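Plorkutley Housing Co-op – Equipment Group
Minutes of the meeting held February 12, 2022, common room, ground floor

Present: Eero Salminen, Jouko Nurmi, Agneta, Paul, Rosalind, Dev, and me (Maureen) on the pen again
Apologies: Colin

1. Last minutes

Passed with one fix. I had put down that the dryer on the second floor was repaired in October, and it was only looked at in October. Sorry, Agneta!

2. The Vanix cleaning robot – do we buy, lease or send it back?

This was the big one and it took up most of the evening, so bear with me.

For anyone who missed the last meeting, Nareo are offering us the Vanix floor robot on a trial. It vacuums, it damp mops, and it goes back to its dock to empty itself. The offer is either a straight lease at $113 a month, servicing and brushes included, or we buy it outright and pay for servicing as we go. Nareo haven't sent the purchase price in writing yet, which got a bit of grumbling (mostly from me, I'll own up to that).

Eero went through how the trial has gone so far. It's been running in the upstairs hall and in the guest suite, where the old wood floors are, and he's kept a log of 23 runs. It finished 17 of them without any help. The other 6 all ended with it calling for somebody, and most of those were the fringe on the hall rug. Rosalind said the rug could simply go, and I said over my dead body, so we've parked the rug.

What everybody liked: the open floors look lovely. I walked through the hall in my good socks after a run and they came up clean, which is my own scientific test and I stand by it. It's also a lot quieter than the old upright. Paul works nights and sleeps right underneath, and he said he hasn't been woken by it at all.

What we were less keen on: the edges. The side brush does a fair job along a straight wall, but it leaves a line where the trim is rounded, and it doesn't get right into the join at the bottom. Dev thought it might be the brush wearing down already. Eero had swapped in a new one partway through the trial and couldn't see any difference in the log or on the floor.

The app is fussy too. It lost the map of the guest suite twice and had to be taken around the room again from scratch. Agneta wanted it noted that she shouldn't need to make an account with her birthday in it just to start a vacuum cleaner. Noted!

3. The hand work that's left over

This came out of item 2, but it went on long enough that I've given it its own number. Nareo's brochure says "full room care" and we spent a good while on what that means. As far as any of us can tell, it means the floor and only the floor. Skirting, door tracks, the panels on the wardrobes and anything up off the ground are still ours to do, on our knees with a cloth.

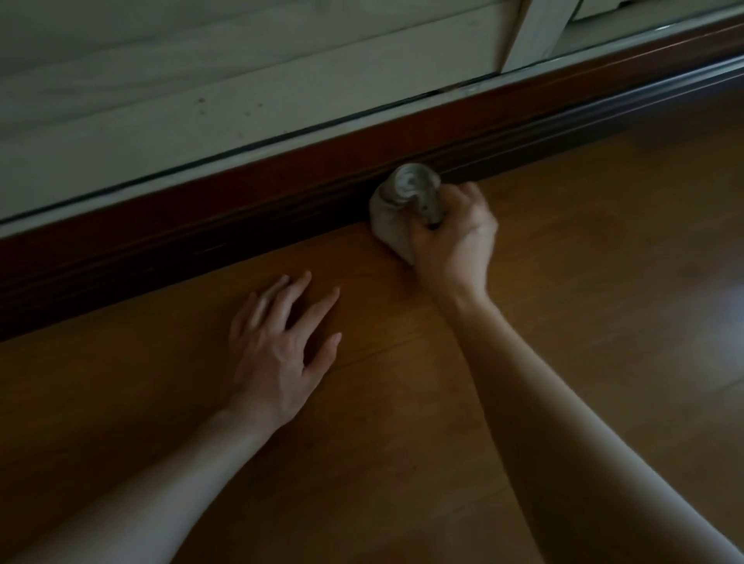 Jouko reckoned that we were judging the robot on a job it was never sold to do, and that the fair question was how much sweeping it saves us in a week. If it does the big floors, he'd happily do the trim himself and not complain. I pointed out that it was the brochure that brought up full room care in the first place, but I take his point, and so did most of the table.

Rosalind asked if there was an edge attachment. Eero has seen one listed by Niskanen, who make brushes to fit a few different machines, but he doesn't know if it fits this model or if using it would upset the Nareo service deal. He'll ask before anyone orders one. Dev offered to make something out of a dish brush and was thanked for the thought.

We also agreed that nobody should be using polish along the edges before a run until we've heard from Nareo about what it does to the mop pad. Plain damp cloth for now, please, and wring it out well on the wood.

4. What we decided

The trial carries on for 3 more weeks, same floors, same log. We don't sign anything until the purchase price is on paper. If it comes to a lease, we want a way out of it that doesn't cost us the whole year – Paul was firm on this after the photocopier business.

To do:
Eero – write to Nareo for the purchase price, the lease exit terms, and an answer on the edge brush and the polish.
Jouko – time the hand work along the trim in the hall and the guest suite, and add it to the log.
Agneta – find out if the app can be run from one shared account.
Me – tape the rug fringe under. It is staying.

5. Anything else

The dock is tripping people coming up the back stairs. Dev will shift it to the other side of the linen cupboard, if the cord reaches.

Somebody has named the robot Gordon in the app. Agneta would like it changed back, as she has an uncle Gordon who visits. Left with Dev.

Next meeting once the trial is up. Paul is bringing the biscuits.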